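A Mesa do Kurach

1. Os saquinhos

Entrei na oficina partilhada da Futine a achar que ia só apertar uns parafusos (ingénua!) e onze noites depois ainda lá estava, a discutir com o Kurach. O Kurach são dois braços pretos e um feitio terrível. Naquela noite espalhei-lhe na mesa três sacos de plástico, umas ferramentas, os toalhetes desinfetantes, e pedi-lhe com bons modos que escolhesse um.

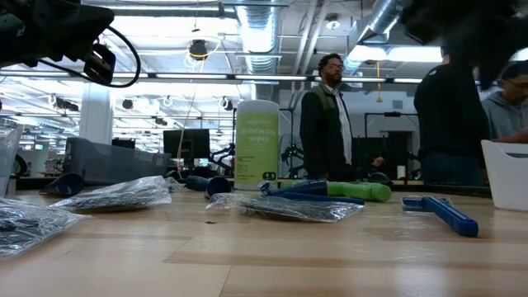

2. As peças azuis

Escolheu amuar, claro! Mudei o programa, bebi um café da máquina, que sabe a cartão, e tentei com as peças azuis, que ele sempre preferiu. Eu falava-lhe baixinho, como se fala a um gato em cima do armário.

– Anda lá, a do meio.

Um dos motores fez aquele zumbido de quem está a pensar no assunto, e eu sentei-me à espera.

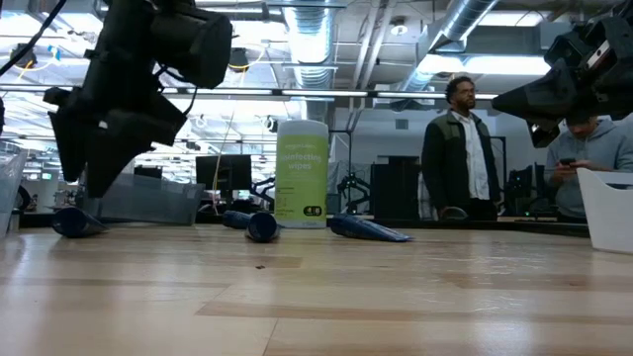

O Kurach, as três peças azuis e os toalhetes.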